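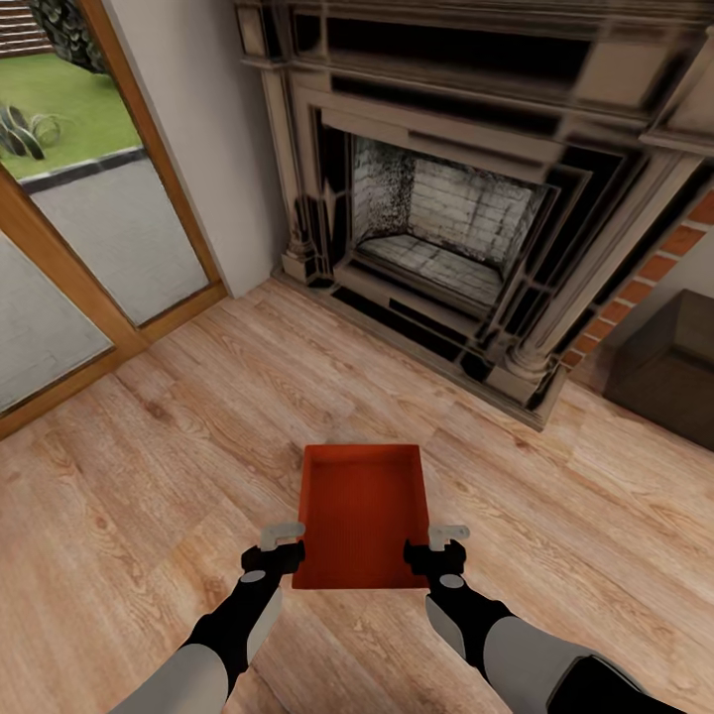 Visit to the Griltgate gripper open day

Reading time: 2 minutes
Print this page | E-mail this page

Griltgate opened its test hall to outside visitors on Wed 2 October. We went to compare two grippers we have been looking at since August, one from Stendico and one from Iturra, and to see how the results in simulation line up with the results on the bench.

The morning was simulation only. Griltgate runs its two-arm tasks in rendered house interiors before any hardware is booked. The task we watched was a tray carry, with one gripper clamped on each side of a shallow orange-red tray and both arms reaching out over a plank floor. The room has a big old fireplace and a glazed door looking onto a patio. Staff said they picked furnished rooms so that the camera software has to cope with wood grain, brick and glass. A plain gray room gave scores that were too good.

Each gripper model gets 1000 simulated carries with an empty tray and 1000 with a load. The measure is tilt. If one arm lifts a little ahead of the other, the tray twists, and with low walls it doesn't take much to lose what is inside. Stendico had the lower tilt with the empty tray. With the load there was little between them.

After lunch we moved to the bench. The Stendico closes faster but is loud, and its cable exit is on the side where we would want to mount a wrist camera. The Iturra is slower and easier to set up. Changing the fingers took one hex key and a couple of minutes. Griltgate has had a pair of them running for about 3000 cycles and showed us the finger pads, which were worn at the tips.

Both were driven from a Mastholm controller. It keeps the two arms on one clock, and the staff put most of the good tilt numbers down to that. We asked to see the same carry with separate controllers, but the bench was booked for the next group.

Parking is behind the building and fills early. Safety glasses are provided, closed shoes are not. Coffee was in the hallway outside the test hall.

We have asked for the Iturra on loan and will run it with our own trays. Griltgate is sending the simulation logs separately.

Print this page | E-mail this page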